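okay so I moved into my uncle's old apartment in Ornberg in July and I've been saving up a whole thread of things about this building, so get a snack

first thing. the mailboxes. they are numbered in the order people moved in, going back to whenever the building opened, so my apartment is 5 and my mailbox is 41. the mail carrier knows this by heart. the pizza guy does not

second thing, the stairwell light is on a timer and the timer was set by somebody with very long legs. I get as far as the landing under mine and then it's pitch dark and I'm feeling along the wall for my own door with a bag of potatoes in my arms

(yes I could use my phone. my phone is always under the potatoes)

my downstairs neighbor is Virgil Pascu and I need you all to know about his soup. it's a sour soup, he starts it before I'm awake, and by noon the smell has come up through the floor and I'm eating plain crackers over the sink like a Victorian orphan

he did bring me a jar of it in the second week! it was the best thing I've eaten in this town. I returned the jar with banana bread in foil and I haven't heard one word about the banana bread

Chathurika Talukder if you're reading this, I used your recipe, so we're both on trial here

speaking of, Chathurika came out on the train from Urnavbridge for two nights and we did the whole tour, meaning the river, the bakery, the other bakery, and then the river again because it was 6 p.m. and everything had closed

she says Ornberg is what you'd get if a town was designed by a person who hates errands. hardware store shuts for lunch. the bank shuts for a DIFFERENT lunch

I've started planning my mornings like a heist. hardware store first, then the pharmacy, then stand outside the bank looking respectable

okay the street. I live on Zerkurgate and it's a hill. people here will tell you it's "a bit of a slope." I went down it with a rolling suitcase and the suitcase got to the bottom before I did

no damage. a lady with a small dog stopped it with her foot and kept walking, didn't even look around for the owner. I think about her a lot

there are two cats on the street and they hate each other. the gray one has the wall by the garages, the orange one has everything else. I've been told not to feed either of them because it upsets the arrangement

(I fed the orange one. the arrangement is fine)

now a serious question for people who live in old buildings. my kitchen window opens inward and the faucet is in front of it, so it opens as wide as a paperback and stops. do I get a shorter faucet? is that a thing you can buy? my uncle lived with it for years and when I called him he said "what window"

he also left me a drawer with every key he has ever owned. I've tried them all on the basement storage door and so far one of them goes in and turns all the way around and does nothing. very satisfying though, I've done it a few times

Virgil says the real key is with a man named Crăciun who used to run the shoe repair, and that I should go ask him in the evening and bring something. bring what? he wouldn't say. "something"

so last night I walked over with a bag of plums. Crăciun looked in the bag, took the plums, said he'd look for the key, and shut the door. that's where we are with the key

Chathurika thinks it should've been the banana bread. Chathurika has a lot of confidence in that recipe

other small news: I know how to work the oven now. you turn the knob past the highest number and then come back. I found this out by being angry at it

the radiators I'm leaving for fall. one of them ticks already and it isn't even on. I've named it, I'm not telling you the name, it's somebody from my old office

oh and I bought a plant! the label said "difficult to kill" and I'd like that in writing

anyway I should go make dinner 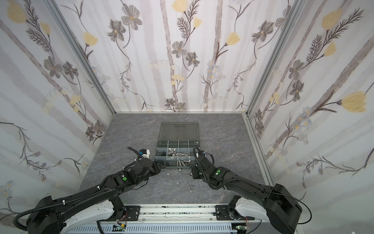
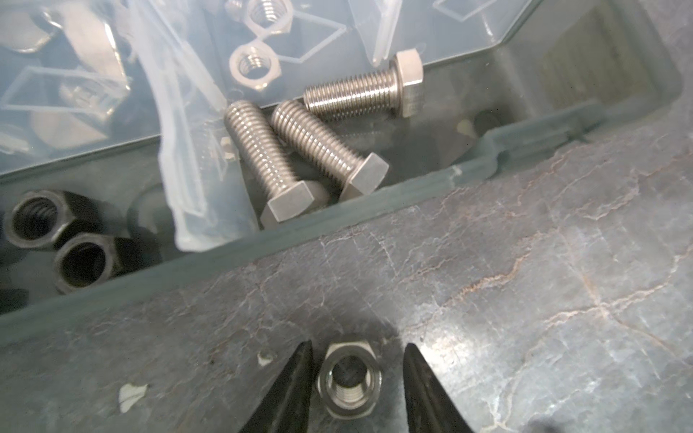
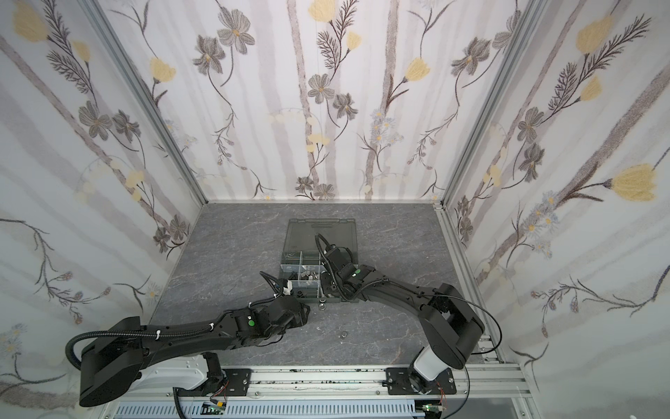
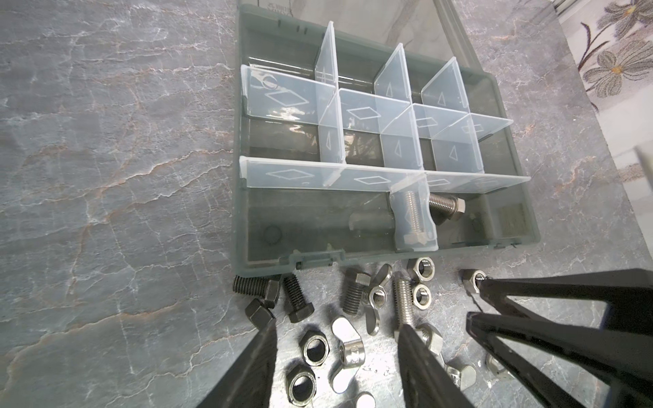

floral wallpaper in the first and third, hex bolts in the second and fourth 🌷🔩

dinner is crackers again, by the way. he's making the soup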